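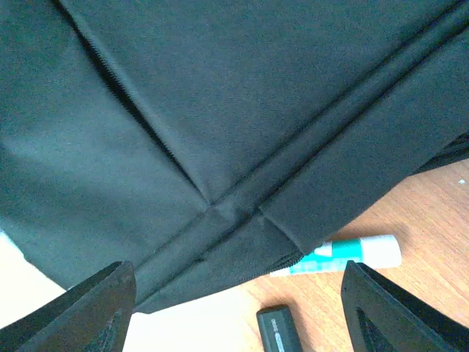

Last changed: 14 April 2021

Soft case for markers - keep it or ditch it?

Posted by skeltard_koen
I've been keeping my markers in a soft black case on the table and I'm on the fence about it. The padding is good and it lies flat. What bothers me is the fabric near the zip. It's a dark twill, close to black, and where the seams meet it folds over on itself. If I rush, the zip on mine catches right where it's bulkiest. Paid $39 for it in December so I'd like to get some use out of it.

Posted by Nataša Zupan
Lay it flat and pull the cloth tight with your other hand before you touch the zip. Mine is a Fumham and it did the same until I started doing that. Caps go in facing the same way, fat markers at the bottom.

Posted by sireck200
Disagree. A soft case is the wrong thing for markers. You end up tipping the lot out to find one colour. I'd get an open tray and be done with it.

Posted by skeltard_koen
A tray means dust, and I move mine from table to shelf every night. While we're on storage, does anyone bother peeling the plastic film off panel edges? Grey-brown edge, a bit scuffed, with wrinkled film wrapped around it. There's a white slotted strip close by that I don't want to knock.
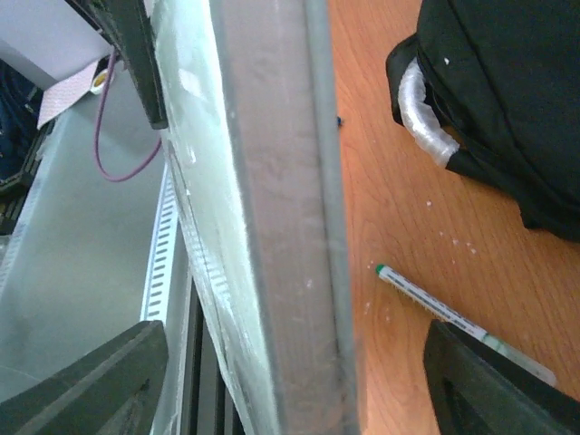 Re: Soft case for markers - keep it or ditch it?

Posted by Nataša Zupan
I'd take the film off. It only gets more wrinkled and holds grit. Start at a corner and go slowly so it comes away in one piece.

Posted by sireck200
Leave it on. Those edges mark easily and yours has scuffs already. No one looks at it.

Posted by skeltard_koen
I'll try a short bit first and see. Back to the case - I usually have a few markers out beside it while I work, blue cap, grey, and the black one with the pinkish tip.

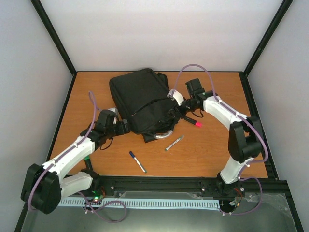
Black case on the tabletop with the markers out.

Posted by Nataša Zupan
The case looks fine for that many. I'd keep it.

Posted by sireck200
Still say tray. Cavalcanti does a shallow one with a lid if dust is the worry.

Posted by skeltard_koen
Didn't know about the lid. Does it fit jumbo markers, or just the standard ones?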